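Unread shelf, August: Dukura at the second attempt

The book for August was Dukura, which has been on the unread shelf through two house moves. It is a novel in 52 short chapters, 313 pages in my edition, plus a glossary that I did not find until I had finished. I mention the glossary first for the benefit of anyone who starts it now. It sits behind the publisher's advertisements and is not listed in the contents.

My first attempt ended at chapter 8. The bookmark was still there, a train ticket, and I started again from page one without trying to pick up the thread. I keep a reading log with start and stop points, and the second attempt took 11 sittings, nearly all of them after ten at night. Chapters are short enough that I never had to stop in the middle of one, and this suits me. 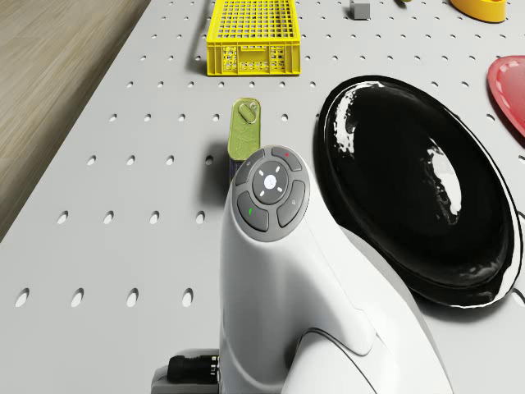

What it is about

Dukura is a salt town on an inland sea that has been shrinking for three generations. Kekitz is the surveyor sent to redraw the shoreline for tax purposes. Simard keeps the records office and would prefer that the old line stayed where it was. The plot, as far as there is one, is the exchange of letters, forms and visits between the two of them over a single winter.

The chapters alternate. Odd numbers belong to Kekitz, in the past tense and the third person. Even numbers are documents from Simard's office: receipts, minutes, a complaint over a goat, several drafts of the same letter. The pattern holds until chapter 31, which should be Kekitz and is a document instead. From there on the order is reversed until the end. I read that chapter twice to make sure the fault was not mine. Later on it becomes clear why the change happens, and I will leave it at that.

How it is built

The drafts are the best thing in the book. Simard writes to the provincial office asking for a delay, and we are given the letter five times, spread over a hundred pages. Each draft is shorter than the one before. The first has a long paragraph on the history of the harbour wall. By the fourth, the wall is down to a clause. The facts removed from the letters turn up in Kekitz's chapters as things seen on foot, so the reader ends up knowing more than the provincial office does and more than either of the two main characters.

I have less patience with the surveying. The author clearly knows the subject and wants it all in. There are four pages on the correction for heat in a measuring chain, and they have no bearing on anything that follows. A reader who skims chapter 17 will lose nothing except the name of a dog.

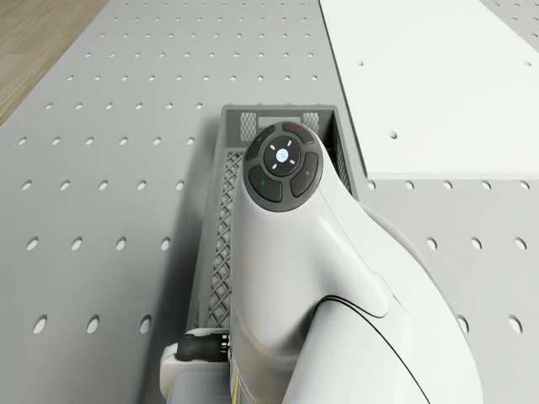
The translation reads well, with one reservation. Kekitz speaks in a clipped modern way and Simard does not, and I could not tell whether that difference was in the original. The two are meant to be close in age. For the first third I pictured Simard as about seventy. I tried to settle the matter by working out how the pair stand to each other in each chapter, and ended up with a drawing in the log. It came out much like the round control pad on that white arm, four curved segments about one central button, with the shoreline dispute as the button and Kekitz, Simard, the town and the province as the segments. Every chapter presses on one of the four. The town gets the fewest, and that may be why the public meeting near the end felt thin to me when it should have carried some weight.

The ending is abrupt. The last document is a receipt. I thought it was right on the night and was less sure the next morning, and I have not changed my view since.

Would I read another by the same author? There is an earlier one, Sevham, said to be longer and without documents. I have put it on the library list but not on the shelf, as the shelf is supposed to be going down.

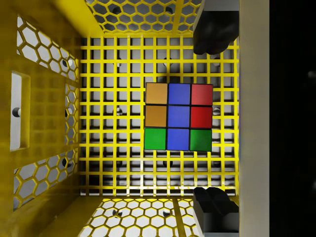 Lucie Sawatzky writes that I have been unfair to chapter 17. The correction for heat comes back in the final survey, she says, where Kekitz leaves it out of the sums on purpose, and the error is in the town's favour. She adds that the dog's name is also on the last receipt.

I have checked and she is right on both points. The omitted correction is on page 298, in a table I had taken for padding. The line above advising people to skim chapter 17 should be ignored, though I still think two pages would have done the job of four.

Next month is a book of essays on bridges, already started.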